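Crumb control at the bread station

The June kitchen notes cover sliced bread: where it sits, what it sheds, and how the station gets cleared. Piremska served 2,356 portions of bread last year, and the cleaning log shows 1,446 separate wipe-downs of the bread station over the same 365 days. Most of the mess comes from handling, so the notes start there.

Single slices go in a shallow round bowl. A flat plate lets crumbs travel as soon as it is tilted. The bowl holds most of them, though a square slice tends to ride up against the rim and drop a few over the side. A rimmed tray, such as the white one with the bear face, can go next to it for carrying.
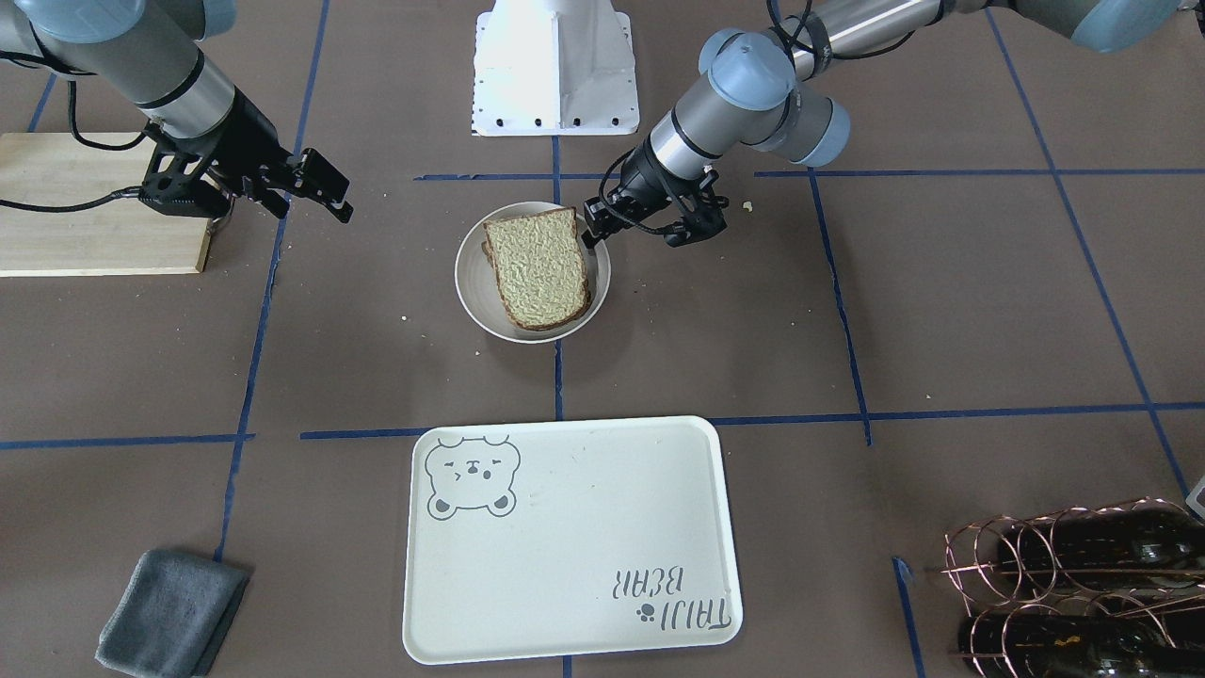

Fladik wrote in to say that a bowl traps steam under toasted bread and softens the bottom crust within minutes, and that a wire rack over a tray does the same job without the damp. Fair for toast. The procedure is written for untoasted bread, and the Medve annex uses a rack already.

Crumb size matters for cleaning. Large pieces lift off with a dry brush. Fine flecks do not: a wet cloth turns them to paste and pushes the paste into any seam it meets. Brush first, dry, toward one edge. Then one pass with a damp cloth, folded, turning to a clean face for each stroke.

Cutting boards are lifted before the table is brushed, every time. Crumbs collect along the board edge and slide under it when the board shifts. Bamboo boards are wiped along the grain and stood on edge to dry — never left flat on a damp table.
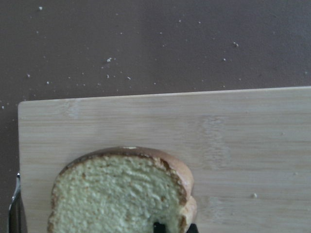

The grain direction also decides where old residue hides. Run a scraper lightly along the strips at the end of the shift, then oil the board once 100 uses are marked on the Zikar sheet. The sheet hangs inside the left cupboard door. Boards with an open seam come out of use and are noted on the back of it.

Piremska Kitchen Notes — Contact the kitchen desk — Back to top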